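Staff laptop replacement: arrangements for the summer

July 16, 2025

The replacement of staff laptops at the Sukbridge and Nastau offices will begin on the first Monday of next month. The new model is the Rastitz 3, which was chosen after a trial held in April with members of the finance, records and customer service teams. In all, 967 machines will be issued across the two sites. Colleagues who work mainly from home are included and will be contacted separately about delivery.

The Rastitz 3 is lighter than the Ruppert notebooks now in use and has a taller screen, which most of those taking part in the trial preferred for reading documents and spreadsheets. It charges through either side. The keyboard has been moved forward slightly and the power button is now at the top right, next to the delete key. Several people in the trial pressed it by mistake during the first few days, so it has been set to require a longer press.

Existing docking stations will continue to work with the new laptops, apart from the oldest type, which has a fixed cable and a grey plug. Some 2000 chargers and adaptors are held in the stores at Nastau, and spares may be requested through the service desk in the usual way. Please do not use Ruppert chargers with the new machines. They will fit with an adaptor, but they charge very slowly and the laptop will show a warning.

Each member of staff will receive an appointment by email. Please bring your current laptop, its charger and your building pass. The handover should take less than an hour, most of which is spent signing in and checking that email and shared folders open correctly. Files saved to your personal network folder will appear on the new machine without any action on your part. Files saved only to the desktop or the downloads folder will not be moved and should be copied across before your appointment.

Returned laptops will be wiped and checked. Those in good order will be kept as loan machines, and the remainder will be recycled under the existing contract. Stickers and privacy screens should be removed before return — the privacy screens do not fit the new display, and replacements may be ordered by managers.

Anyone who uses specialist software, a screen reader or an adapted keyboard should tell the service desk before the end of this month so that a longer appointment can be arranged.

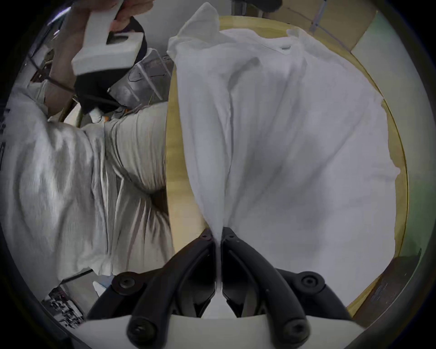
Appointments may be changed once through the booking page. After that, please telephone the service desk.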